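Two finger sets, one mouse, and a lot of coffee

So I finally got to spend proper time comparing the two finger sets for my hand-held gripper, and I have opinions! I've been putting this off since March, when the second set showed up and went straight into a drawer with the spare cables.

Quick recap if you're new. I collect demos with a gripper you hold in your hand, with a camera mounted on it, and later those clips go to the arm at home so it can learn the same motions. The fingers matter way more than I thought they would when I started. The camera sees them all the time, they touch everything, and if you swap them you pretty much have to redo your calibration (ask me how I know).

The two contenders are the Tresis pads, which are the ribbed magenta ones, and the Somuvix set, which are smooth and a bit softer. Both fit the same jaws with the same screws, and I run them off the same Lerport controller board, so at least that part of the comparison is fair. The Tresis set cost me 44 dollars. The Somuvix was 22, and I'll admit I was rooting for it.

I'm tired of testing on my own desk, where the background is always the same gray wall. A place with bookshelves and chairs and little signs on the tables is so much better for this! Lots of edges and colors for the tracking to grab onto, and round tables, which I don't have at home.

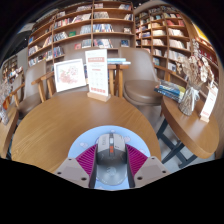

Ribbed magenta fingers, round table, plenty of books in the background.

The test task was dead simple: pick up a computer mouse, move it onto the pad, let go, back off. I picked a mouse on purpose. It's curved on top, wider at one end, kind of slick, and it loves to spin out of your grip if you squeeze it off center. Boxes are too easy. Anybody's gripper can lift a box.

With the smooth fingers I did 22 tries and dropped it 8 times, nearly always the same way: the grab looks fine, I start lifting, and the back end swings down and the whole thing slides out. With the ribbed ones I did the same number of tries and had 2 drops, and both of those were me rushing. The ridges seem to catch on the side of the shell and stop that slow rotation. You can feel the difference through the handle too, it just feels more planted.

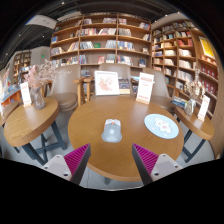 The approach is the other thing I changed my mind about. I used to come in fast with the jaws wide open and close at the last second, which is natural if you're a person with hands, but it makes for messy clips. Now I line up while I'm still a little way back, pause for a beat, then go in flat and slow. The recordings look much cleaner and the arm copies them better. It also gives the fingers a chance to meet the sides of the mouse evenly, and that helps no matter which set you're using.

A few gripes about the Tresis set, to be fair to the cheap ones. The ridges pick up lint like crazy. They're also a little bulky at the tip, so anything thin and flat (a card, a coaster) is a pain to get under. I went back to the smooth fingers for paper stuff and they were lovely for that. And the screws are tiny. I dropped one on the kitchen floor and I'm still mad about it.

Next up I want to try the Popescu wrist mount, which tilts the camera down a few more degrees, and see if that helps me judge the last bit of distance. If you've used one, leave a comment and tell me whether the cable gets in the way. I've got the ribbed set on for now and I'm leaving it there until I run out of mouse-shaped things to pick up.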